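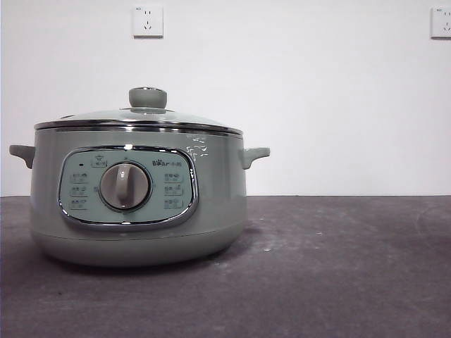 Septic pumping before winter is over or wait?

jespinoza
Posted 24 January 2024
We bought a place outside Sarkthorpe last fall and the seller has no record of the tank ever being pumped. Three people in the house. The drains work fine so far. Rengifo quoted me for a pump-out and inspection but said the lid is buried and they would have to dig. Should I do it now or wait until the ground softens?
Jhair

tarkaroad
No records means pump it. Ours went too long and solids got into the drain field. The pumping would have been cheap next to that.

kcuervo
I'd wait unless something is slow or smells. Digging in frozen ground costs extra everywhere I've lived. Call in February and get on their list for the first thaw.

tarkaroad
He doesn't know how full it is. Waiting is a guess.

kcuervo
So is pumping it. The seller may have had it done and lost the paper. Ask the county if they have a permit file. Mine had the tank size and a sketch of where the lid was.

jespinoza
Didn't know the county kept those. I'll call. Does the digging charge depend on how deep it is?

oldbackhoe
Usually yes. I ran a pump truck for 10 years. Find the lid yourself with a probe rod and you save them the time. Go easy, you can crack a pipe or an old concrete lid. While it's open, have them put a riser on so you never dig again. A riser can run up to 200 dollars in parts and it's worth it.

kcuervo
Agree on the riser. Don't agree that he should be out there probing in January.

oldbackhoe
Under snow the ground often isn't frozen that deep over a tank. The tank keeps it warmer.

jespinoza
Update. The county had the file. The tank was put in around 2000 and the sketch shows the lid off the back corner of the house, near the kitchen. Nothing in there about pumping. I booked Rengifo and asked for a price on the riser.

tarkaroad
Good. Have them check the outlet baffle too.

kcuervo
Fair enough with a tank that old. Keep the receipt for whoever buys the place after you.
Katherine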